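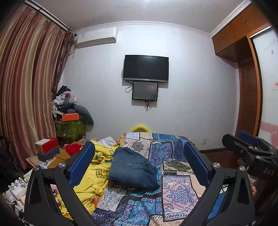

I fold laundry on the bed. Always have. There's a perfectly good table downstairs, but the bed is the right height for my back and it comes with a built-in deadline, because at some point tonight I'm going to want to lie down on it!

These are the things I've picked up over the years, in no special order.

**Jeans**

I used to hang jeans and they ate the whole closet. Now they get folded and they go in a drawer. Button them up, zip them, lay one leg over the other and smooth the seat flat with your hand (that pointy bit at the crotch seam gets tucked in, or the whole thing comes out crooked). Then bring the hems up to just short of the waistband and fold in thirds. You get a fat little bundle that stands up by itself, and you can line them up in the drawer like books.

Dark denim I wash inside out, cold, and only with other dark things. I learned that one on a set of cream pillowcases. They're dust rags now.

If the jeans come off the line stiff as a board, give them 10 minutes in the dryer with a damp washcloth before you fold. Much nicer on the hands.

**Plush blankets**

Kids' plush blankets are the worst thing in the basket to fold, they slide all over the place. My trick is to do them on the bedspread, where they've got something to grip, and fold in half, in half again, then roll. Rolled they stay put. Folded flat on a shelf they ooze off the front by morning.

Please don't use fabric softener on plush. It coats the fibers and they go flat and a bit greasy. Half a cup of white vinegar in the rinse does fine and the smell is gone once it's dry. Low heat, or no heat if you have the patience. One hot cycle and the pile goes crunchy and it never comes back, ask me about the gray one. And if there's a printed picture on it, keep the iron far away.

**Patchwork bedspreads**

Before washing any patchwork, rub a damp white cloth on the strongest colors. Reds and deep blues are the ones to watch. If color comes off on the cloth, wash it alone with a couple of color catcher sheets and get it out of the machine the minute it stops. My friend Oluwaseun Garba soaks hers in the bathtub in cool water first, which I'd do too if I had her knees.

Dry it flat over 2 lines so the weight isn't all hanging off one row of stitches. And go over the seams while it's still damp, you'll spot any that are starting to open. A few stitches now saves a whole patch later.

**The order I do things in**

Big stuff first! Blankets, then jeans, then shirts, then the small bits. The pile drops fast and you feel like you're winning. Socks last, in front of the TV, with a bowl for the odd ones. I empty the bowl every November and whatever hasn't found its partner goes to shoe polishing.

Next time I'll do towels. Jui-lin Liu wrote in asking how to get the musty smell out of hers and I've got plenty to say about that.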